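Equipment Planning Coordinator, Kitchen Task Robotics
Tritell — posted June 27, 2021 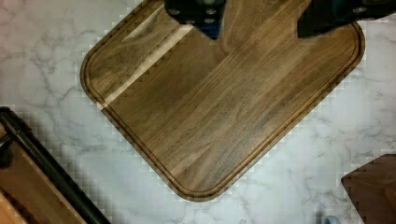 Tritell is hiring one person to plan and track equipment spending for our kitchen task group. The group teaches robot arms to do ordinary counter work: picking up, setting down, wiping, moving boards and dishes from one place to another. We have 2 stations running now and will be adding more starting in November. Until now the engineers have done their own ordering. It has gone badly enough that we want someone whose job it is.

What you will do

Keep the equipment budget for the group and report on it every month to Palesa Shabalala, who runs operations.

Get quotes for arms, grippers, wrist cameras, mounts and controllers, and put them side by side in a form the engineers can read. Quotes need to include shipping, spare parts and service, not only the unit price.

Plan replacements. Gripper fingers wear out, and so do cables and fasteners. We want spares on the shelf before a station stops.

Buy the everyday items as well. Cutting boards, pans, utensils and countertop pieces are a real line in the budget. Our inventory list has 200 household items on it, and it is out of date.

Help choose between buying and leasing for the Bumuvetti site, which has floor space but no equipment plan yet.

What we are looking for

At least 2 years in purchasing, lab management, shop planning or something close to it. You should be comfortable in a spreadsheet and on the phone with suppliers. You do not need to program a robot. You do need to be willing to stand next to one and ask the engineers what keeps breaking.

Experience with lead times on machine parts is a plus. So is having used Tyagi, our ordering software — we will train you if you haven't.

Hours and terms

This is a part-time position, 30 hours a week, on site at our Ikum building. The schedule is flexible apart from the monthly budget meeting. Paid time off is 17 days a year. The pay range is sent to every applicant before the first interview.

To apply

Send a resume and a short note to Palesa Shabalala in operations. In the note, tell us about one equipment purchase you planned, what it was supposed to cost and what it cost in the end. A page is plenty. Applications are read as they come in, and the posting stays up until the job is filled.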